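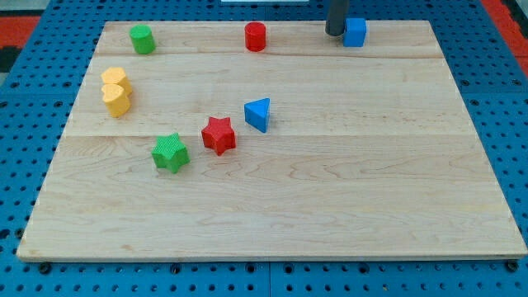

How many demonstrations do you need before a language-conditioned pushing policy is worth testing?
Fewer than most people collect before they dare to try it. We train our first checkpoint on 14 hours of teleoperated pushing, and by then you can already tell whether the labels are any good, even if the arm still makes a mess of the longer instructions.

Since that's the question we get more than any other, I thought I'd write up the whole routine we use with Inum, our small training toolkit, and save everybody a few emails. It's a bit rambling, so do put the kettle on first.

Step one: record long, and don't fuss
Let your operator push the blocks about freely for a good stretch, with no task sheet in front of them. We used to call out one instruction at a time and reset the board after each, and it was slow, dull work (and the operators got very stiff and careful, which the policy copied faithfully!). Free play gives you all the odd little corrections and second tries that you'll be so glad of later.

Step two: label afterwards
Cut the recording into short overlapping clips in Umex, our labelling tool, and ask people to write down what the arm did in each one, in their own words. "Push the red star to the left of the green star" is lovely. So is "nudge the blue triangle towards the middle a bit". Please don't tidy the wording – the policy has to cope with how people really talk. Each clip goes to 2 labellers, and where they disagree about which block moved, we throw the clip away.

Step three: watch out for look-alikes
Colour and shape both need to matter. If your set has only one star, the policy will happily ignore the colour word, and you won't find out until you add another star and it all goes wrong. Keep at least one pair that shares a shape and one pair that shares a colour. Two identical blocks are a different sort of problem, as "the yellow heart" could then mean either, so ask your labellers to say which one by its place on the board.

Step four: train, then test with fresh wording
Train on everything you kept. For testing, write your instructions before you look at the label file, or you'll end up borrowing its phrases without meaning to. We run each instruction 3 times from different starting layouts and write down the final position every time, including the embarrassing ones.

If the arm goes to the right block but pushes it the wrong way, look at your direction words first. In our Dunbar runs "up" meant away from the robot to one labeller and away from the labeller's own chair to another, and it took me far too long to spot it. A short note at the top of the labelling page cured it. The corrected labels, along with the older Clerkside set, are in the download folder, and the file names finally match the ones in the config.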